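Nurnham Hall Users' Group
Minutes of the August meeting, held in the small room at 7.30

1. Minutes of the last meeting

Agreed, with one correction. The line saying that the cupboard question was "settled" should read "discussed". Several members said they had no memory of anything being settled.

2. The table tops

The grey tops have been in use since the spring. The supplier, Jerico, described them as suitable for craft, repair and general bench work. The meeting was not sure what general bench work is supposed to mean. Two groups like them because small parts show up well against a plain pale surface. The sewing group does not, and finds that fabric slides about. It was pointed out that the sewing group had also complained about the old tops, for gripping too much.

The chair asked whether anyone had seen the promised care sheet. No one had. Secretary to write to Jerico again, and to say in the letter that it is the second time of asking.

3. Small items left out on the tables

This took up most of the evening. The complaint, from the repair group, is that small things are left on the table tops between sessions and no one owns up to them. The complaint from everyone else is that most of these things belong to the repair group.

A proposal was read out for a labelled tray system: one tray for each group, kept on the shelf by the door, with everything on the tables at closing time going into a tray. The proposer believed this would cut the time spent clearing up to 5 minutes. Asked where that figure came from, the proposer said it was an estimate. A member who has cleared up after the repair group on her own said she would like to see it done.

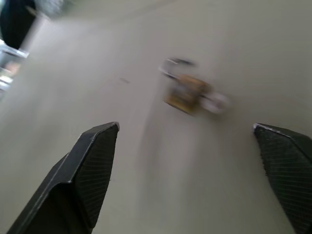 There was then a long exchange on what counts as "left out". One view was that a thing on the table during a session is in use, even if no one is touching it. The other view was that this is how the tables got into their present state. The chair suggested that anything still there at closing time is left out, whatever its owner may feel. This was accepted without much warmth.

The meeting also talked about things with no obvious home. It is not always plain whether an item is a part, a finished job or rubbish, and members were asked not to decide this on somebody else's behalf. A member asked who would go through the trays. There was no answer. The chair noted that the last system, the blue tins, failed on exactly this point and that the tins are still under the stairs, full.

Agreed: to try the trays until the next meeting, using trays already in the building. No money to be spent. The item to come back with some account of whether anything has changed.

4. Storage units

A quotation has come from Unum for a wall unit with 80 small drawers, at £629 fitted. The drawing was passed round. Opinion was divided, mostly against. It was felt that a great many little drawers would give people a great many new places to lose things – and that the labels would be out of date within a month. The fixing was also queried, as the wall in question is the one that would not hold the noticeboard.

The leaflet claims the drawers have been tested for 2,000 openings. The meeting thought this did not sound like very many.

Deferred. Secretary to ask whether a smaller unit is made and whether fitting can be taken off the price.

5. Layout of the room

The Hauksdóttir plan, which would turn the tables to run along the windows, was brought up for the third time. Supporters say the light is better. Against that, the sockets are on the other wall and leads would have to cross the floor. The supporters have not yet said what they would do about the leads. They were asked to bring a sketch showing the sockets. If there is no sketch at the next meeting, the item comes off the agenda.

6. Any other business

The kettle has been replaced. The new one is slower.

The door sign still gives last year's opening times. Secretary said a new one had been printed and would go up once the right sort of tape had been found. It was asked whether the tape might be in one of the blue tins.

A request to store two folding chairs behind the piano was refused, as there are already folding chairs behind the piano.

Meeting closed at 9.15.

Actions
Secretary: letter to Jerico about the care sheet; reply to Unum; door sign.
All groups: trays in place on the shelf by the door before the next session.
Supporters of the Hauksdóttir plan: sketch with sockets marked.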